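### Two-finger gripper pads slipping on flat plastic objects

**Lacey Goodall**

Second-year group project at Sanbridge, hand-held gripper, two fingers closing to a point at the top. The task list is set by the course: we pick up everyday objects from a tabletop, log each grip as held, slipped or dropped, and hand in the log with a short report in February. Bottles and cups are fine. Flat plastic things are not. The calculator is the worst of the lot and was dropped in 7 out of 11 attempts.

So far I have tried:

- closing more slowly
- wiping the pads with isopropyl between attempts
- approaching from the long side instead of the short side

None of these changed the count by more than one. The pads are dimpled and were on the tool when we were given it. Is it worth casting smooth ones, or is the fault in how we approach the object? Budget is small and the workshop closes at 5 pm.

---

**Toivo Hirvonen**

Get softer pads. We used Skurkitz ones and had no trouble.

---

**Ecaterina Pană**

Softer pads may help, but I would check the contact area before spending anything. A dimpled pad touches a hard flat face only on the raised parts. On a cup it deforms and most of it comes into contact. On the edge of a calculator you may have two or three rows of dimples doing all the work, and if the fingers are not parallel at that opening, fewer still.

A cheap test:

1. Rub a little chalk on both pads.
2. Close on the object once, without lifting.
3. Open, and look at the marks on the plastic.

If the marks are only near the tip, you are gripping too high up. Bring the tool down until the object sits deeper between the pads, then repeat. If the marks are even and it still slips, change the pads.

We had the same task at Givwood. Hayley Whiteley cast a smooth pair in silicone for our group and they held flat objects well, but they picked up dust and needed cleaning every few grips. We ended up with smooth on one side and dimpled on the other – not elegant, but it passed.

Also check where your line of sight is. When I stood directly over the tool I always stopped short.

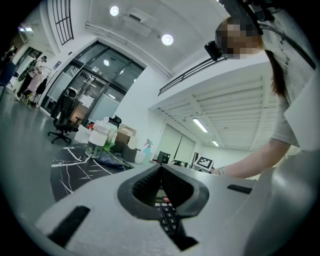
*Dimpled pads at the calculator.*

Write down the depth for each attempt as well as the result. Our first log had no depth column and we had to repeat two sessions.

---

**Shirley Horrocks**

Agree with the chalk. Talc is no good on pale plastic, it doesn't show. Toivo, which Skurkitz pads were they? There are 3 hardnesses and the middle one is as stiff as what most kits come with.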